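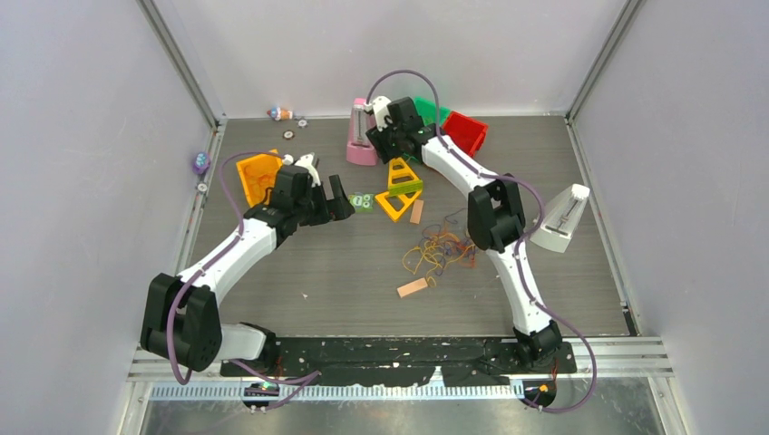 Where Does the Small Stuff Go? A Project on Desk Clutter
Ha-rang Ko and Eetu Huttunen
Design Research Methods, Section 2
Submitted 09/11/2023

Background

Our proposal promised a study of "domestic micro-storage behavior." The instructor crossed that out and wrote "junk?" in the margin, so this is a report on junk. We wanted to know why small objects on a flat surface end up in a heap even when there's a perfectly good box right next to them. Both of us live like this, so access to the field site was easy.

Previous work

The reading list had plenty on closets and kitchens and very little on the things that live beside a keyboard. The closest was a course handout by a former student named Jang, who sorted desk objects into "used," "kept" and "forgotten." We borrowed the scheme and dropped "forgotten" after the first afternoon, when every person we asked insisted that they knew exactly what the bent paper clip was for.

Method

We visited desks in the Kedeo residence hall in September and logged every object shorter than a pencil. That gave us 187 objects. Each one got a line in the spreadsheet with its owner's reason for having it. Eetu did the interviews and Ha-rang did the typing, apart from one evening when we swapped and lost the column headings.

After that we asked each owner to tidy the desk using two things we brought along: an open box, and an upright holder of the kind meant for pens. We gave no other instructions. Owners who asked what the holder was for were told to use their judgment, and some of them took this personally.

We came back a week later, unannounced, and looked at what was still put away.

Results

On the day of tidying, nearly everything went into the box. It took no thought and people were proud of the speed. The holder got pens, one toothbrush and a rolled-up receipt from Cevura, the snack place downstairs.

A week later, 88 of the objects were back out on the desk. They had mostly drifted to the middle and toward the back, where an arm lands when its owner is looking at something else. The box itself had often been pushed to one side, and on two desks it had become a surface for further objects, balanced across the top. The holder did better. Whatever went into it generally stayed in it, including the receipt.

We had expected color to matter, and Ha-rang had prepared a whole section on it. Owners did say they liked a bright box better than a dull one. They then ignored both at the same rate, so that section is now this paragraph.

Discussion

An open box is easy to fill and annoying to search. To find one eraser you have to take out six other things, and the six don't go back. An upright holder takes less but shows you what it has. We think the depth of the container matters more than its size, though we only tried one of each and can't claim much.

There is also the matter of the audience. Several owners tidied beautifully while we stood there with a clipboard. A longer study would need the clipboard to stay home.

Problems

The "shorter than a pencil" rule failed when people owned short pencils. The second visit fell in a quiz week for half the hall, and desks in quiz week are their own subject. One participant moved rooms and took our box along, which we have recorded as a success for the box.

What we would do next

Try a shallow tray. Jonska, the campus surplus store, has a shelf of them, and the budget would probably stretch. We would also like to leave the containers in place for a full term and see which ones end up under the bed.

The spreadsheet is attached separately. Column F is blank on purpose.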